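Food Packaging and Labels
Notes for Unit 4, short course in Small Food Business, Cluvdale
Prepared by Kiyoshi Kuroda

Please read these notes before the session. The worksheet at the end is to be handed in at the start of Unit 5.

4.1 What a label has to do

A label works for several people at the same time. The buyer wants to know what the product is and how much of it there is. The shopkeeper wants to find the date and the barcode quickly. The inspector wants the list of ingredients, the allergens and the address of a responsible company. Your own staff want a lot number, which they will need on the bad day when something must be called back.

Most beginners give all their attention to the front panel. I did the same with my first product, a ginger syrup, and I had to print 600 labels again. The net content was on the back, in letters too small for the rule we had to follow. The syrup itself was fine.

When you start a design, write down the required text first and measure how much space it takes. The picture and the logo get the space that is left. Designers do not enjoy this order of work, but it saves money.

4.2 Name, flavor and net content

The name of the food is a different thing from the brand. "Morning Star" is a brand; "powdered drink mix" is the name of the food. Flavor is a third thing, and it must be stated so that a buyer does not take a flavored product for the fruit itself. Rules about fruit pictures are different from country to country -- check this early if you export.

Net content is the weight or volume without the package. For products sold in pieces it is useful to give the single weight and the count together, so that the buyer can check the total. A tube of tablets can be labeled 80 g (4 g x 20), for instance. 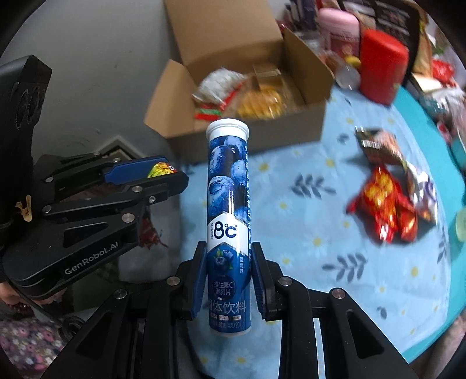

4.3 Choosing the package

A package protects against four main things: water vapor, oxygen, light and crushing. Decide which of these is the real enemy of your product.

Dry products that dissolve in water need a strong barrier to moisture, and the closure matters as much as the wall. Fried or oily snacks suffer from oxygen, and the fat becomes rancid. Some makers flush the bag with nitrogen before sealing. The gas inside also gives a cushion against breakage, so a filled bag should keep its round shape in the carton.

Heat seals fail for three common reasons. The jaw temperature is wrong, the time is too short, or there is powder or oil in the seal area. The last one is the most common in small workshops. Wipe the jaws at every change of roll, and test samples under water before you pack a full batch.

4.4 Small portions

Single-portion packs sell well near the cash desk and in gift boxes. They cost more film for each gram of food, and the printing area is small. Many rules allow a shorter text on very small packs if the outer box carries the complete information. Do not assume this for allergens.

In the Bikthorpe case, which we will study in class, the company ordered 3206 small bags and could use only 2796 of them. The printed design ran into the seal area, and the date could not be read. Please work out the percentage of loss before class.

Shape is also part of the decision. A flat sachet is cheap and runs fast on the machine. A pyramid or a pillow shape is attractive on the shelf, but it takes more room in the carton, and this changes your transport cost.

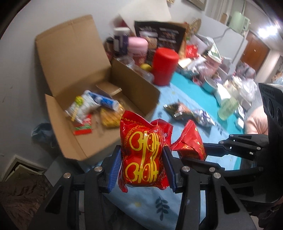

Carolina Brandão asked after last year's session whether a small producer should pay for a special shape at all, when the film supplier wants a high minimum order. She added that in her own trials the plain sachet with a good sticker sold just as well.

My answer is to begin with a stock shape and a printed sticker, and to look at the sales after one season. The film can be changed later.

4.5 Worksheet

Choose one packaged food from your kitchen. Write its brand, the name of the food and the net content on separate lines. Then say which of the four dangers in 4.3 the package is mainly made for, and why you think so. Maximum 10 sentences.

Questions about the worksheet go to Định Hoàng.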